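3.2 Collecting demonstrations

We gathered all cloth examples in lived-in homes in Parkstead, using a pair of hand-held grippers. Each operator worked through 14 short tasks, and each task was repeated 8 times per home. Heikki Lehtinen checked the recordings and removed those in which tracking was lost.
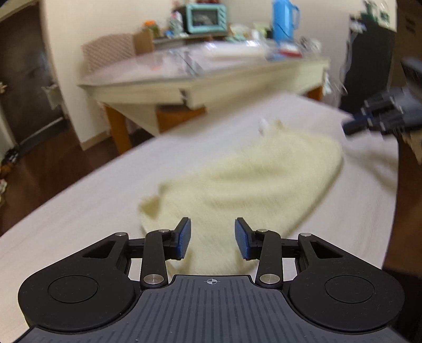 Figure 3. View from one gripper, jaws open toward a yellow cloth. The second gripper is at right.

Frames with motion blur in the background were kept. The final set holds 1,805 demonstrations, of which 500 were set aside for testing.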